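Home Stories Workshop Visits Newsletter About

The people who teach robots by hand

I got to Sketham at nine in the morning, which turned out to be far too early. The door was open and the lights were on, but the only person in the building was eating cereal over a keyboard. She waved the spoon at me, pointed at a chair, and said she'd be with me once the arms had finished warming up their joints. "They're like me," she said. "No good before ten."

So I sat and waited, and I'm glad I did, because by the time she put the bowl down I had already asked her most of my questions and we could get on to the fun part.

She's a lead operator here (her badge says "demonstrations," and she says her mother thinks she sells blenders). Her job, put very simply, is to do chores through a pair of robot arms so that the robot can later have a go at doing them alone. She's been at it for two years. Before that she fixed sewing machines, and she told me more than once that it was better training than anything she has picked up since.

"With a sewing machine you learn to feel when something's about to jam," she said. "You feel it in the wheel. I do the same thing now, except the thing that's jamming is six feet away from me and I've got a handle in each hand."

Those handles are called the Feslow, after the little company that builds them. They hang from a stand at elbow height and they bend in all the same places the robot's arms do, so when you lift your wrist, the robot lifts its wrist. You squeeze a trigger and the fingers close. I had imagined something with a lot of buttons! There are two, and one of them only starts and stops the recording.

I asked her what a day looks like. She laughed and said it looks like one small table.

The team has spent all of July on furniture. The robot has to take hold of a table that's lying upside down, keep it steady, get a second grip near a leg, and then turn it or shift it without bashing anything. Each run of the job, start to finish, is an episode. They want 4000 good ones before anybody tries training on them, and when I visited they had 900. She didn't seem bothered by the gap. "It goes faster when you stop being scared of the arms," she said.

What makes a good one, though? I had assumed she'd say a quick one, or a tidy one. She thought about it for quite a while.

"A good one is where you could tell what I wanted the whole way through," she said. "If I go in, change my mind, back off, go in somewhere else – that's me thinking out loud, and the robot copies the thinking out loud. You end up with a robot that dithers. I've seen it. It reached for a mug, stopped, and reached for it again exactly the way I do when I'm tired. It was awful, like hearing your own voice on an answering machine."

She does want mistakes in there, mind you, as long as they get fixed. If a grip slips she doesn't throw the episode out. She gets the grip back and carries on, so the recording has the slip and the rescue in it.

I wanted to know about the alternative, the one where you grab the robot itself and push its arms through the motion. They do that too, on a second machine everyone calls Kozan, and she has strong feelings about it.

"I love it for one arm. You get right up close and you can feel the weight of what it's holding. For two arms, forget it. You're hugging a robot. Your head's in the way, your elbows are in the way, and all the cameras get is a lovely view of your shirt."

With the handles she can stand back, and the cameras see only the arms and the table, the same as they will when the robot is working by itself. The drawback is that she can't feel much. The Feslow pushes back a little if the arm meets something solid, and she has learned to listen to the motors for the rest.

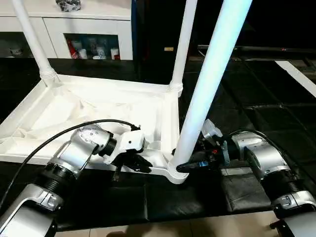 Analyn Belmonte

Table legs are the hard bit, according to her. A leg is round and smooth, and it invites you to grab it halfway up, where it looks easiest. New operators always do. Then they try to move the table and find that they've made themselves a long lever and the whole thing wants to swing. She teaches people to go low, down where the leg meets the corner, and to settle the rim with the other hand first.

"Rim, then leg," she said, and she said it again when it was my turn.

Because yes, I had a turn! She set me up at the handles, moved me a step to the left and told me to breathe. I was terrible. My left hand was fine but my right kept drifting whenever I looked at the left, and I closed the fingers on thin air twice. There are 5 practice tasks that every new person does before they're allowed to record, starting with picking up a sponge, and I would like it noted that I got through the sponge.

It's stranger than I expected. For the first couple of minutes I was moving the handles and watching what happened. Then at some point I was just reaching for the table, and I'd forgotten the handles were there until I bumped one on the stand.

She knows that feeling well. She says it's the reason she makes everyone stop after forty minutes, herself included. People get sloppy without noticing and the recordings get sloppy with them. She checks each batch with a program called Ruvitz that plays the episodes back and lets her mark the ones she doesn't trust, and she can spot her own late afternoon work just from the way the wrists move.

Before I left I asked whether it bothers her, training something to do what she does. She was already back at the stand by then, flexing her fingers.

"It does chores," she said. "I'd be thrilled if it did mine. Have you seen my kitchen?" Then she pressed the record button, and I figured that was my cue to keep quiet.

14 comments | Share this story (37)

Contact us | Copyright Workshop Visits | Back to top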